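Manipulation Hardware Exchange
Board: End Effectors and Sensing
Topic: Parallel gripper comparison for utensil tasks - Gaviva and Oler fingers

benchlead_north
Posted 2025-05-22

Our laboratory is evaluating two sets of fingers for a parallel gripper, one from Gaviva and one from Oler, on a tabletop task that involves a spoon and a mug. The spoon is presented across two wooden blocks so that the fingers can reach the neck without touching the table. The arm is to pick up the spoon, lower the bowl into the mug, stir, and return the spoon to the blocks.

The controller is a Venckus unit and has remained unchanged since April. Both sets of fingers were run with the same speed limits and the same grip force setting. We have completed 328 trials, divided evenly between the two sets. The Gaviva fingers failed to hold the spoon in 42 trials. The Oler fingers failed less often, but they are wider, and they struck the rim of the mug on several occasions.

Before we submit a purchase request, we would appreciate comments from members who have compared narrow and wide fingers on thin-handled objects. We would also welcome opinions on whether the present layout is a fair test.

tolerance_stack
Reply 1

Thank you for the detailed report. I would ask for clarification on one matter. When you say that the fingers failed to hold the spoon, do you include rotation within the grip, or only complete drops? In our experience these are separate faults and should be recorded separately. A spoon held at the neck will turn under the weight of the bowl even when the grip force is sufficient, and a harder squeeze does little to correct it.

benchlead_north
Reply 2

Both are included. A trial was recorded as a failure if the spoon left the fingers or if it rotated far enough that the bowl could not enter the mug. I accept that these should be divided, and the logs contain enough information to do so. I expect to have the revised table within the week.

fixture_and_form
Reply 3

I must disagree with the premise of the test. Two loose blocks are not a fixture. If either block shifts by a small amount when the fingers close, the next trial begins from a different condition, and you are then measuring the layout as much as the gripper. My recommendation is a printed cradle bolted to the table. Could you post views of the workspace from the fixed camera?

benchlead_north
Reply 4

The views requested are attached. The mug and the blocks are the same type used throughout the comparison.

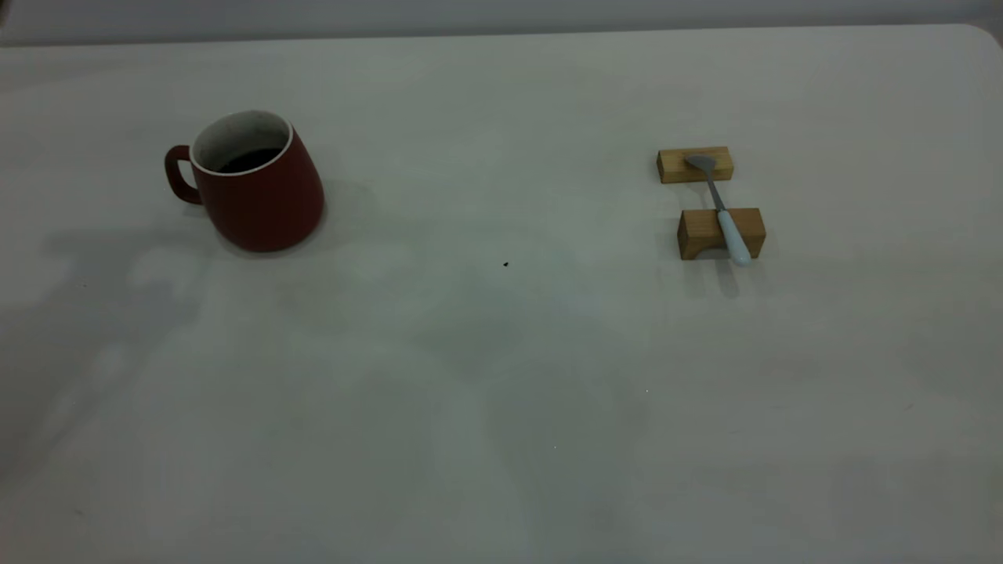 Workspace camera, mug and wooden blocks on the white table.

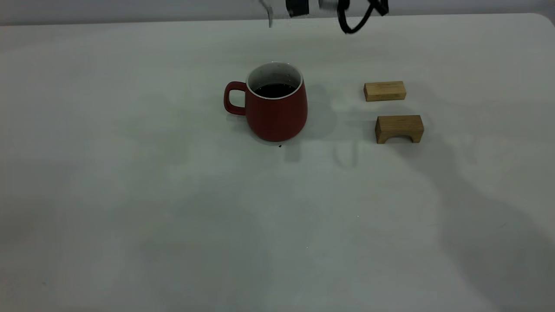

On the question of a cradle, we considered one at the planning stage and decided against it. The purpose of the project is to select fingers for use in ordinary kitchens and break rooms, where nothing is bolted down. A rigid cradle would improve repeatability, but it would also remove much of the variation that the fingers are expected to tolerate. Block positions are checked against a stored overlay before each run and corrected by hand if they fall outside a 4 mm limit.

fixture_and_form
Reply 5

The limit is useful to know and was not stated in the first post. I maintain my objection in part. A hand correction introduces an operator, and the operator knows which fingers are installed. If the same person resets the blocks and records the outcome, the results should be described as preliminary. I would not support a purchase decision on that basis.

palewrist
Reply 6

I would take the opposite position on the cradle. Our group ran a similar evaluation with a bolted holder and obtained excellent results, none of which carried over when the holder was removed. We had tuned the approach to the holder without realizing it. Loose blocks are an acceptable compromise provided that the starting positions are logged for every trial.

My concern is with the camera. A white table under dim light gives very little contrast, and soft shadows can move the estimated edge of a pale object. If the spoon handle is light in color, I would expect the pose estimate to be weakest at exactly the point where the grasp is planned. Has the camera been compared against a second unit?

benchlead_north
Reply 7

The handle is pale blue and the neck is bare metal. We plan the grasp on the neck, but the orientation is estimated from the full length of the spoon, so the point is well taken. We have one fixed camera in use at present. A Bisell camera with an adjustable exposure setting is on loan to another group and will be available to us next month. It would be possible to repeat a portion of the trials with both cameras recording.

tolerance_stack
Reply 8

I would advise against changing the camera and the fingers in the same series. Complete the finger comparison first, under the lighting you now have, and then hold the fingers constant while you compare cameras. We made the error of combining the two and had to discard the entire set.

With regard to the rim contacts, please check the tool center point for the Oler fingers. The wider pads are also slightly longer on most mounts. If the Venckus controller still holds the offset for the Gaviva set, the approach to the mug will be low by the difference, and the contacts may have nothing to do with width.

benchlead_north
Reply 9

I have reviewed the configuration file. The offset was updated for length when the Oler fingers were installed, but the collision model was not replaced, and the planner was therefore treating the wide pads as narrow ones. That would account for at least a portion of the rim contacts - I cannot yet say how large a portion. The Oler trials will be repeated with the correct model.

fixture_and_form
Reply 10

That is a reasonable course. I would ask that the repeat be carried out with a second operator resetting the blocks, and that the order of the two finger sets be mixed. If the Oler result holds under those conditions, I will withdraw my objection to the purchase. My opinion of the blocks is unchanged.

palewrist
Reply 11

Please also post the rotation figures once they have been separated from the drops. We are considering the Gaviva fingers for a fork task, and rotation is the fault that concerns us most. If the pads can be ordered in a softer compound, the part number would be helpful as well.

benchlead_north
Reply 12

Agreed on both requests. The softer compound is listed for the Gaviva set only, and I do not have the part number at hand. I will add it to this thread with the revised table.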